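Tollar Garden Bloom Records
README for the spring and summer release

Overview

The Tollar Garden Bloom Records are a collection of dated notes on flowering in private and shared gardens. Each record states what plant was in bloom, in what kind of bed or container it was growing, and how far the flowering had progressed on the day it was seen. The collection is maintained by the Tollar project and is intended for people who study planting calendars, advise home gardeners, or build tools that suggest sowing and pruning times.

The current release holds 2254 records from 543 gardens. It covers 3 growing seasons, beginning with the first bulbs and ending when the last late perennials have been cut back. Greenhouse plants are included only where they were moved outdoors before flowering.

Contents of the release

records.csv: one row per observation
gardens.csv: one row per garden, with soil type, aspect and exposure
plants.csv: accepted plant names, with common names in use locally
notes/: free-text remarks supplied by contributors
sample_pages/: page layouts used to test the import tool

Main fields in records.csv

garden_id: internal number for the garden; matches gardens.csv
plant_id: matches plants.csv
week: week of the growing season, counted from the first Wednesday in April
stage: bud, first flower, full flower, fading, or over
setting: open bed, raised bed, pot, hanging basket, wall, or lawn
watered: yes, no, or unknown, for the seven days before the observation
confidence: high, medium, or low, as entered by the contributor

Empty cells mean that no value was given. They should not be read as "no."

How the records were gathered

Contributors entered their observations on paper cards or through a web form. Cards were typed in at the Datthorpe office and checked against the originals by a second reader. Where the two readings differed, the value on the card was kept and the confidence was lowered by one step. Plant names were then matched to the list in plants.csv. Names that could refer to more than one plant, such as "bluebell" or "geranium," were held back until the contributor had replied. Records with no reply were left out.

Gardens in the Alcantara district were visited once each season by project staff. These visits are marked in the source column and may be used to compare staff observations with those of contributors.

Known limitations

Coverage is uneven. Almost half of the gardens lie on heavy clay, and shaded plots are poorly represented. Roses, tulips and lavender appear far more often than shrubs grown for foliage. Contributors tended to report first flower promptly and to overlook the end of flowering, so the "over" stage should be treated with care.

The watered field relies on memory and does not include rainfall. Users who need moisture data should join the records to a local weather source.

Elevation was not collected in the first season. Records from the Pledwood gardens, which stand on higher ground, show later flowering for most spring bulbs. Combining them with lowland records without adjustment will give misleading averages.

Sample pages

The sample_pages folder contains short text files with image positions marked. The files carry no bloom data and are not counted in the totals given above.

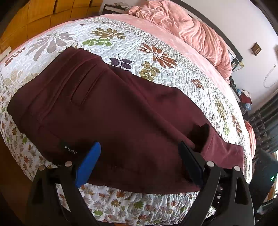 Sample image: maroon garment on a bed, with welt pocket and cuff.

Privacy

Street addresses, telephone numbers and contributor names have been removed. Garden locations are given by district only. Remarks in the notes folder were read before release, and passages that could identify a household were deleted.

Use and corrections

The records may be used for teaching, research and garden advice, provided that the Tollar project is credited and the release is stated. Resale of the unmodified files is not permitted.

Corrections should be sent to the Datthorpe office with the garden_id, the plant_id and the week. Accepted changes are listed in the change log of the following release.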